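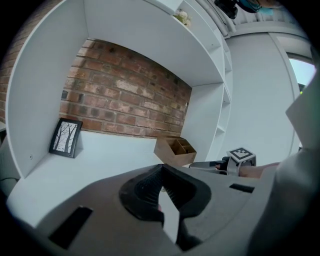 Do visitors get to try the hand-held grippers at the Womis open day in Kadodau, or is it watch only?

Posted by pinecone_dad

My daughter is 11 and robot crazy, and we're thinking of driving over for the next one in November. I've emailed them but you know how that goes. If it's two hours of standing behind a rope looking at somebody's back, I'd like to know before I promise her anything. Also, is parking as bad as people say?

marlowbee

You get to try them. Go to the desk session and put your name on the sheet when you walk in, because the turns go fast. A turn is one gripper in each hand, picking small things up and putting them somewhere else on the desk, with a staff member next to you the whole time. We went last year and both my kids had a go, and so did I (I went back for seconds, not sorry).

Okay, longer version, I loved this place and I'll talk about it to anyone.

The building is on Quiroga Street, number 1769, and the entrance is on the side. I walked past it, came back, walked past it again. Once you're in they split people up, and one bunch starts with the talk while the other starts with the desk. If they let you pick, pick the desk! The talk is good but it's a lot of sitting for an 11-year-old, and she'll have more to ask once she's had the things in her hands.

The young man running our desk was Min-kyu Choo, and he was so patient. He did it himself first, nice and slow, and told us what he was doing as he went – open, come down, close, lift, wait a second, move. Then he handed the grippers over. My son went way too fast, like he was playing a claw machine, and Min-kyu just let him get it out of his system and then said "now do it like you're showing your grandma." Which worked better than anything I've said to that child all year.
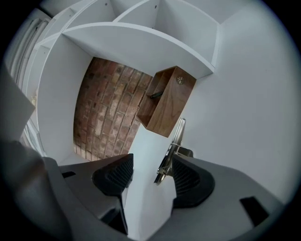

Then we did the tricky part, which was using both hands at once. I figured it would be like using tongs. It isn't much like tongs! With tongs you feel what you've got. With these you have to look, and if you lean in to look you move your hands, and then you've missed it. My daughter got it before I did. She's left-handed and they didn't make any fuss about that, they just let her lead with whichever one she wanted.

What I hadn't understood before we went is that the people holding the grippers are the ones doing the teaching. There's no robot arm doing the job while you stand there. You do the job, it gets recorded, and later on a robot learns from a big pile of those recordings. Min-kyu said he once did the same little pick-up 67 times before lunch. My kids thought that was hilarious. I thought it sounded like folding laundry.

So tell your daughter ahead of time, is my advice. If she's picturing a big arm swinging around, she may be let down for the first few minutes. Mine were, a little, and then it was their turn and they forgot all about it.

A few more things. Sleeves pushed up, they'll ask you to anyway. Long necklaces tucked in. There's a cable to watch out for, so don't wander off with a gripper in your hand (me, twice). The bathroom is downstairs and the snack table was cookies and coffee, so eat first.
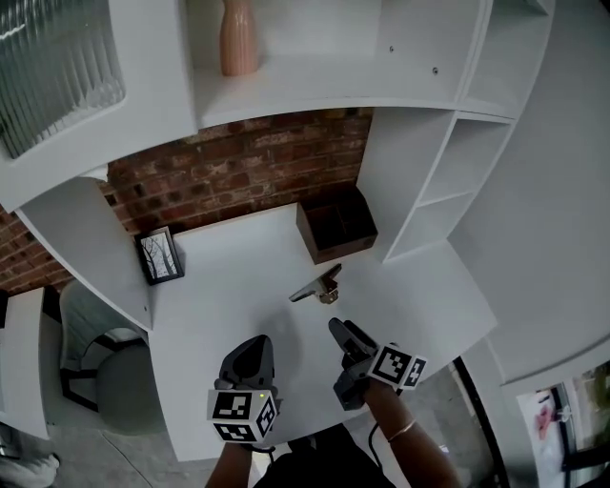

As for asking questions, they really do want you to. I'm shy about that stuff and I still ended up asking what the black and white squares on the grippers are for. Min-kyu said they help the system work out where each gripper is, and that if you cover one up with your thumb it's like putting your hand over somebody's eyes. My daughter then spent the whole ride home covering her brother's eyes, so thanks for that.

Parking I can't help you with, we took the bus from Kadodau station. It stops on the corner.

Go! She'll have a great time.

tuckerlane

Parking is bad. Try the Ovgate garage and walk.

halfstep_77

I'm going to be a bit less glowing than marlowbee, but I'd still say go. I was there at the 3 p.m. session and it was packed. The sheet was full by the time I got my coat off and I ended up watching for most of it. I did get a turn at the very end when a couple of people left, and it lasted 2 minutes, maybe less. If you can make a morning session, make the morning session.

Watching was better than I'd expected, for what it's worth. You can get close enough to see the fingers, and there's no rope. I liked seeing the staff do it after the visitors, the difference is huge. They hardly move their shoulders. The visitors were all elbows, me included.

The talk was over my head in places. There's a good bit where they show mistakes, dropped stuff and things put down crooked, and explain which ones they keep and which ones they throw out. Somebody asked how long it takes for a robot to learn one job and the answer was basically "depends on the job," fair enough, but I'd have liked a bit more than that.

One thing I don't agree with above: do the talk first if she's the type who wants to know what's going on. My nephew is like that and he was asking me why, why, why at the desk, and I had no clue what to tell him. Once he'd sat through the talk he was fine.

pinecone_dad

Thank you all, this is great. Morning session, Ovgate garage, eat first. She's already practicing on the couch with two pairs of salad tongs and I don't have the heart to tell her what marlowbee said about tongs.

marlowbee

Let her practice! And say hi to Min-kyu from the family who came on the bus.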